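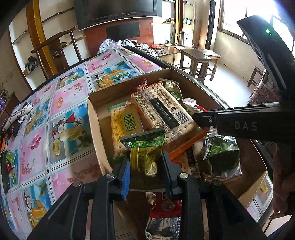

¿Qué pinza conviene comprar para la segunda fase?

La de dedos articulados con almohadilla texturizada, en la versión de recorrido largo, con la condición de que el proveedor resuelva antes el desgaste de las almohadillas. El resto de este informe explica cómo hemos llegado hasta ahí y qué queda pendiente.

Informe de avance para Cestcombe
Proyecto Lesutgate, comparación de pinzas manuales para envases flexibles
Responsable: Maricruz Pacheco

Situación general

El trabajo va según el calendario aprobado, salvo la prueba con controlador externo, que se ha retrasado porque el segundo controlador llegó con un firmware anterior al que habíamos pedido. Rullex lo cambió sin coste. La comparación de pinzas está terminada y la de cámaras está a medias.

En enero acordamos limitar esta fase a productos de alimentación en envase blando: bolsitas de aperitivo, paquetes de galletas saladas y sobres metalizados, todos mezclados en una misma caja de cartón. Son los artículos que peor resultado dieron en el estudio previo y los que más interesan a Montes para su línea de preparación de pedidos. Se trabaja siempre en casas particulares, sobre mesas corrientes y con la luz que haya, sin focos añadidos.

Qué se ha comparado

Hemos usado dos modelos de pinza. El modelo corto tiene dedos rígidos con punta recta. El modelo largo tiene dedos articulados con pivotes y una almohadilla azul en la cara interior. Los dos se manejan a mano y graban con cámara propia.

Cada modelo ha hecho 100 intentos de agarre con cada tipo de envase, repartidos entre dos operadores. Se da por bueno un agarre cuando el paquete sale de la caja, se mantiene en el aire y se deja en la mesa sin que se resbale ni se rompa el cierre.

Resultados

Con las bolsitas de aperitivo, el modelo largo consiguió 90 agarres buenos y el corto 65. La diferencia viene casi toda de la forma de entrar en la caja. Los dedos articulados rodean la bolsita y la aprietan por los lados. Los rígidos pellizcan el borde sellado y a veces lo doblan.

Con los paquetes grandes de galletas los dos modelos quedaron muy igualados. El problema en este caso es la anchura: cuando el paquete está plano y atravesado en la caja no se puede abarcar, y hay que levantar antes un extremo. Las sesiones con dos pinzas a la vez, una sujetando y otra empujando el paquete vecino, ayudan bastante, pero exigen que el operador coordine las dos manos y alargan cada intento.

Con los sobres metalizados no damos todavía una cifra. El brillo del envase confunde a una de las cámaras y varias secuencias tuvieron que descartarse por pérdida de seguimiento. Repetiremos la serie con la exposición fijada a mano.

Almohadillas

Es el punto que más nos preocupa. La superficie texturizada agarra bien al principio, pero se alisa con el uso y empieza a despegarse por la punta. Tras 3000 cierres en banco, la almohadilla del modelo largo había perdido parte del relieve en la zona de contacto. Hemos pedido a Rullex una muestra con otro adhesivo y con la textura más profunda.

Mientras tanto cambiamos las almohadillas al inicio de cada serie y anotamos el cambio en la hoja de sesión.

Cámaras y controlador

La cámara de gran angular se queda. Deforma mucho los bordes, pero permite tener a la vez los dedos, la caja y buena parte de la mesa, y eso facilita la reconstrucción del movimiento. La segunda óptica, más cerrada, da mejor detalle del envase y pierde la referencia en cuanto la mano se acerca a la caja. Falta probarla con contraluz de ventana, que es donde esperamos más fallos.

Del controlador solo podemos decir que la sincronización entre las dos pinzas es correcta en sesiones cortas. En sesiones largas aparece una deriva que aún no hemos medido bien. Los operadores piden además que el aviso de estado se vea mejor desde el lado de la empuñadura.

Gasto

Se ha consumido el 65 % del presupuesto de la fase. No pedimos ampliación. La partida de consumibles va por encima de lo previsto por las almohadillas y la de desplazamientos va por debajo, de modo que proponemos pasar el sobrante de una a otra.

Próximos pasos

Repetir la serie de sobres metalizados con exposición fija.
Medir la deriva del controlador en sesiones largas.
Recibir y ensayar la nueva almohadilla.
Cerrar con Montes la lista de productos de la segunda fase; han propuesto añadir bandejas retractiladas y nos parece razonable, pero al final de la serie.

Necesitamos de Cestcombe la conformidad con el traspaso entre partidas antes de hacer el pedido de almohadillas. Las hojas de sesión y las secuencias descartadas están en la carpeta compartida del proyecto, ordenadas por modelo de pinza.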